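Ticket: no hot water at kitchen tap, Planden guest flat
Status: closed
Opened: January 2026
Reported by: Hsin-yi Hsu

Problem: Kitchen tap runs cold. Bathroom is fine. Heater display shows fault code 105.

Update 1
Switched the heater off at the wall, waited two minutes, switched back on. Code cleared, then came back the next time the kitchen tap was opened. Bathroom still hot.

Update 2
Checked the isolating valve under the sink. It was fully open. Flow at the tap was weak on hot and normal on cold. The Wemard manual gives 105 as low flow, so the heater itself is probably all right.

Update 3
Took out the inline filter on the hot side. It was packed with scale. Soaked it in descaler and refitted it with a new washer - the old one had split. Hot flow is now the same as cold. Ran the tap for ten minutes with no code.

Update 4
Tenant can use the kitchen as normal. Filter should be cleaned again in October. The softener is set for 3,000 litres between cycles, which looks too high for this flat. Raised separately with Leung.

Attached: table in the flat, both pictures.

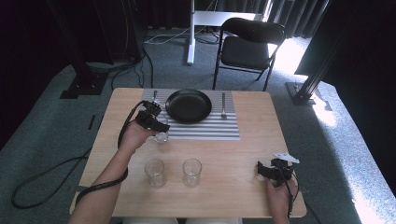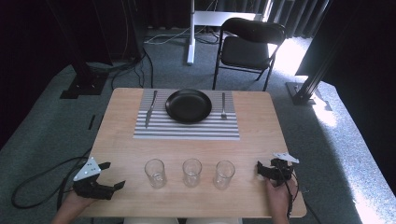 Chi-keung Wei
Maintenance Engineer, Greren

No code since the last visit. Closing this one - please open a new ticket if the flow drops again.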